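## 4. Setting up the staff lockers

Read this section before you give out the first key. It is for the person who keeps the key register. In the Carside building this is Huia Tamihana.

1. Write the bank number on the inside of each door with the paint pen from the Lusex kit. Bank 102 goes first. 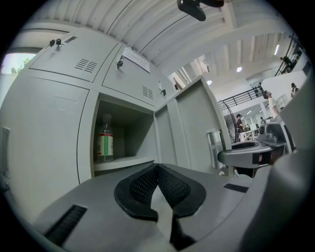 2. Try each key two times, one time with the door open and one time with it closed. A key that turns only when the door is open must go back to Hervieu.
3. Put the spare keys in the key safe. The code is changed every January.

**Note:** Form 19 is for a new key. Form 228 is for a lost key. Please do not mix them.

### 4.1 Clothes and personal things

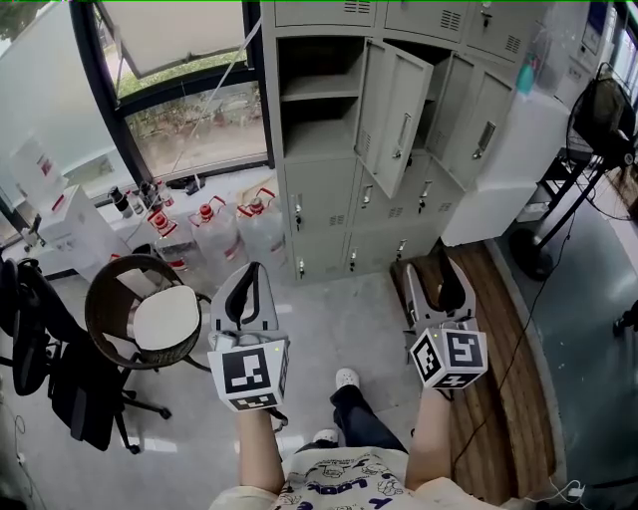
Each person gets one locker for the shift and gives back the key before leaving. Coats and bags must go inside, and the door must be locked. There is no rule for clothing under the coat, so a T-shirt with cartoon drawings and dark trousers is fine. Jewelry stays at home.

**Caution:** Do not hang wet coats on the door. The hinges will rust.

### 4.2 Cleaning

1. Ask the user to take everything out.
2. Wipe the doors from top to bottom with a soft cloth and mild soap.
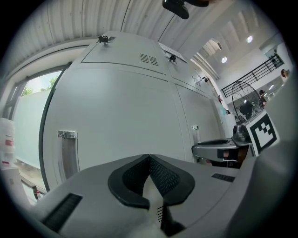
*Light grey metal cabinet with large lower door.*

3. Leave the doors open until 5 p.m. to dry.

**Caution:** Never spray water into a lock.

### 4.3 Clearing a locker

1. Tell the user one day before.

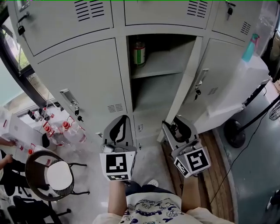
2. Open the locker with a second person present. Rawiri Henare or Kylie Brunton can do this.
3. Put all found things in a bag and write the locker number on it.
4. Sign the register and lock the door.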